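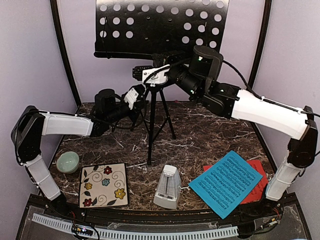
Two arms at a black music stand in the Gorngate test cell, with sheet music and a metronome on the table.

Polat tries two gripper types on tabletop tasks

Engineers at Polat have finished the first stage of a comparison between two gripper designs for two-armed work, using ordinary things from a music room and a kitchen as test objects. The trials ran at the company's Gorngate site and ended in May.

Both grippers went through the same set of jobs: picking up a sheet of paper, moving a metronome, placing a plate and handling a music stand. One is Polat's current model. The other, supplied by Wandent, has softer pads and a slower closing speed. Each design was put through 500 attempts, with objects returned to new positions between runs.

Paper gave the most trouble. With the Polat gripper, the arms lifted a single sheet cleanly in 372 of the attempts set aside for scoring. The Wandent pads did better with one sheet lying flat but often took two when sheets overlapped. Neither design could be relied on when the paper hung over the edge of the table.

"We thought the stand would be the hard one," said Kristýna Lukáč, who leads the test group. "The stand was fine. We spent most of our time on paper, and we had to change how the wrist comes in before we got anything we could use."

The group also compared camera positions. A camera mounted close to the wrist gave a better view of small edges, but the music stand blocked it on some approaches. Moving it higher helped with the stand and made the paper harder to judge. The team settled on the lower position for now and plans to use a second view from outside the cell when one arm hides the other.

Cable routing came up as well. On long reaches the camera cable pulled at the wrist, and early runs were stopped so that it could be tied down again. The ties now sit farther back on the link — a small change, but Lukáč said it ended most of the stoppages.

Controller settings were left alone throughout so that the results for the two grippers could be set side by side. A separate round will look at controllers later in the year, using a new software release named Postetti. Wandent has said it will send a revised set of pads before then, with a narrower tip.

Polat expects the full program to reach around 3,000 attempts. Results from the first stage will go to the company's customers in a short report, along with the object list and the table layouts. The cell is now being set up for fabric, starting with napkins and dish towels.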